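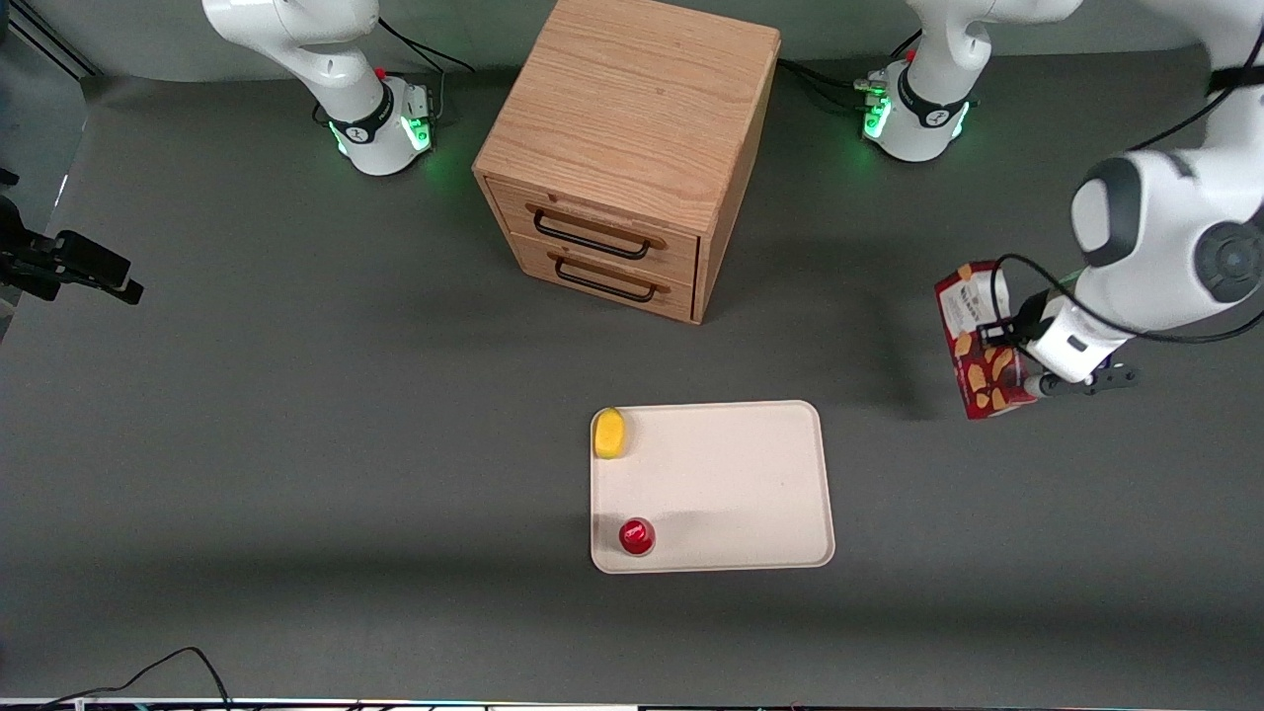 おやつの置き場所を決める：小引き出しとトレイひとつで片づける方法

更新日 5/14/19

買ってきたお菓子を、みなさんはどこに置いていますか。わが家は長いこと「とりあえずテーブルの上」でした。袋菓子の横に箱菓子、その隣に誰かの飲みかけ、という具合で、夕ごはんの前になるとそれを全部抱えてうろうろするわけです。戸棚にしまえば今度は存在を忘れてしまい、去年の10月に買ったクッキーが春先に出てきたこともありました（食べましたけれど、かなりしんなりしていました）。

いまは木の二段の小引き出しと、浅い長方形のトレイの組み合わせに落ち着いています。場所もとりませんし、子どもでもお客さまでも見ればわかるので、散らかりやすいおうちほど試していただきたいです。

用意するもの

・二段の小引き出し（卓上に置ける大きさのもの）
・白やクリーム色の浅いトレイ　1枚
・袋を留めるクリップ　3個ほどあると安心
・乾いたふきん
・油性ペンとマスキングテープ

引き出しは明るいオーク色の木目に黒いバーの取っ手がついた、サイコロのような形のものを使っています。取っ手がバー型だと、指先が粉砂糖やポテトチップスの油で汚れているときでも小指でひょいと引けるんですよ。つまみ型がお好きな方はもちろんそれでかまいません。

トレイは雑貨店のNybergで631円でした。縁が少し立ち上がっているものを選んでください。まっ平らな板だと、運ぶときに小さなお菓子がすべり落ちます。色は濃いものも素敵ですけれど、淡い色のほうがくずが落ちたときにすぐ気づけますし、派手な包装のお菓子をのせても落ち着いて見えます。

手順1　いったん全部出す

家じゅうのお菓子をテーブルに集めます。かばんの中の飴も、冷蔵庫のドアポケットの板チョコもです。面倒に思えますが、お茶をいれて、つまみながらやるとちょうどいい時間つぶしになります。出し終えたら、引き出しの中を乾いたふきんで拭いておきましょう。木の引き出しは水拭きするとなかなか乾かず、においがこもることがあるので、わたしはいつも乾拭きだけにしています。

手順2　「今日食べるもの」と「まだ先のもの」に分ける

賞味期限順に並べる方法も試したのですが、わたしには細かすぎて続きませんでした。いまは今日か明日に食べたいものと、それ以外のふたつだけです。迷ったら「まだ先」に入れてください。足りなければ、引き出しから出してくればいいのですから。

手順3　引き出しにしまう

上の段には個包装のもの、飴、ティーバッグなど、よく手が伸びる軽いものを入れます。下の段は未開封の袋菓子や重さのあるものに。ぎゅうぎゅうに詰めると奥の袋が引っかかって開かなくなりますから、上から手を入れて底にさわれるくらいの余裕を残しておきます。

チップスの背の高い箱のように、どうしても入らないものもありますよね。そういう箱は無理に寝かせず、トレイの脇に立てて置いてしまいましょう。箱の正面をこちらに向けておけば、それだけできちんとして見えます。開封したら、ふたの裏に貼ったマスキングテープに日付を書いておくと、あとで家族会議をせずにすみます。

手順4　トレイにのせる

「今日食べるもの」をトレイに移します。のせるのは大きいもの、背の高いものからです。先に小さなお菓子を並べてしまうと、あとから大きな袋を置く場所がなくなって、結局ぜんぶやり直しになります（何度もやりました）。缶の飲みものはトレイに一緒にのせず、少し離れたところに置くのがわが家のやり方です。冷えた缶は汗をかきますし、倒れたときの被害が違います。

袋ものを持つときは、下のほうをそっとつまむか、両手で底を支えてください。とくにショートブレッドのようなほろほろした焼き菓子は、強く握ると中で粉になってしまいます。友人のヒョルディスさんはその粉をバニラアイスにかけるのが好きで、わざと割っているふしもありますが、きれいな形のままお出ししたいときは、やさしく持つのがいちばんです。

赤いタータンチェックの包みのように柄のにぎやかなものは、トレイにひとつあるだけでお茶の時間らしい雰囲気が出ます。中身をお皿にあけずに、包みのままのせておくのもいいものですよ。 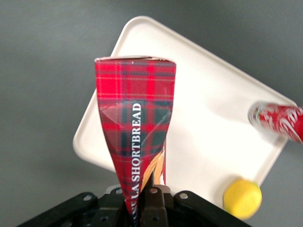
手順5　食べ終わったら戻す

残ったお菓子は、袋の空気を軽く抜いて口をふたつに折り、クリップで留めます。このとき、上からぎゅっと押しつぶさないように。留めたものは下の段ではなく、上の段の手前に入れてください。開けたものから先に食べる流れが自然にできます。

空き箱や空き袋はその場で処分して、トレイはくずを落としてから洗います。洗ったトレイは引き出しの手前に戻しておきましょう。何ものっていないトレイが出ていると、次の日の支度もなんとなく楽しみになるものです。

うまくいかないときは

引き出しがすぐいっぱいになる
買い足す量が多いのかもしれません。うちでは、下の段が閉まりにくくなったらお菓子売り場には寄らない、と決めています。なかなか守れませんが、決めておくだけでもずいぶん違いました。

取っ手がぐらつく
内側のねじがゆるんでいることが多いです。引き出しを抜いて、裏から締め直してみてください。

トレイが物置きになってしまう
鍵や郵便物がのりはじめたら要注意です。わが家では小さなかごを玄関に置いて、そちらに引っ越してもらいました。

湿気が気になる季節は、市販の食品用乾燥剤を段ごとにひとつ入れておくと安心です。おせんべいとクッキーを同じ段に入れる場合は、におい移りがありますので、どちらかを密閉袋に入れてからしまってくださいね。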